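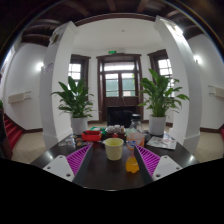
Elar wants the tender garage on the port side and the beach club left alone. So says the note that came back on the Sirgate drawings, and it goes on to say the 70-meter hull has "more than enough beam" to take it. I read it twice. I don't think whoever wrote it has tried to swing a limousine tender out of a side door with a swell running.

March, workshop book, yacht concept Sirgate, continued from the tank notes.

Where we are. The hull lines are frozen, or were. The outside styling is Nilen's, and it is handsome from the dock side. The long dark window line runs through everything and it is what the client liked, so it stays. My trouble is with what has been put behind it.

Port garage first. The door as drawn is one piece, hinged at the top. I marked it out full size on the floor with tape and walked round it. Open, the upper edge goes straight through the side deck, unless the deck is notched, and a notch there means guests stepping over a sill on the way to dinner. Nilen's answer was a folding deck flap. Maybe. Every folding flap I have worked on has squeaked by the second season and leaked by the third. I have asked for the flap to be drawn with real hinges, real seals and somewhere for the water to go, and until then I'm treating the door as unsolved.

Weight. The tender is listed at a figure that looks like bare hull and engine to me. No fuel, no cushions, no glass roof motor. Put those in and leave nothing on the starboard side to match and she lists. The proposal says ballast. I don't like fixing a layout with ballast. Swapped the starboard freezer store and the dive locker on paper and got part of it back, still not level. Will redo it when Habte send the proper sheet for the tender, which they promised before the last review and then promised again at it.

Speed claim. The brochure draft gives a range and a top speed on the same line, as if you could have both on one tank. The tank model doesn't back up the top end. We did 51 runs and the last 7 were thrown out for a bad trim reading (my fault, the gauge had been zeroed with the model sitting on the cradle). The rest make a clean enough curve. It bends up earlier than the brochure would like. Somebody will say full scale is kinder than the model. Sometimes it is, and I would want to see that on this hull before printing it.

Bow. The plumb bow photographs well in the renderings, all of which are in flat water. In the head sea runs it threw spray right back to the owner's terrace. I put a strip of tissue on the model terrace and it was soaked every time. A small knuckle below the rail would knock most of that down. Nilen say it spoils the profile. I put one on in filler anyway, port side only, to compare. Not run yet.

Glass. 187 panels in the current list, nearly all of them curved, a good many curved in two directions. I asked how many shared a mold and was told "it's being looked at". Price it before anyone shows the client another picture.

To do:
Full-size check of the garage door again, with the flap.
Weight sheet from Habte. Ask in writing this time.
Rerun the thrown-out trim runs, gauge zeroed afloat.
Knuckle test, head sea, tissue on both sides.
Send Elar the side deck sketch with the sill on it and ask if they still want port.

4:30 p.m. Elar rang about the sketch. They still want port. They also asked if the door could be glass.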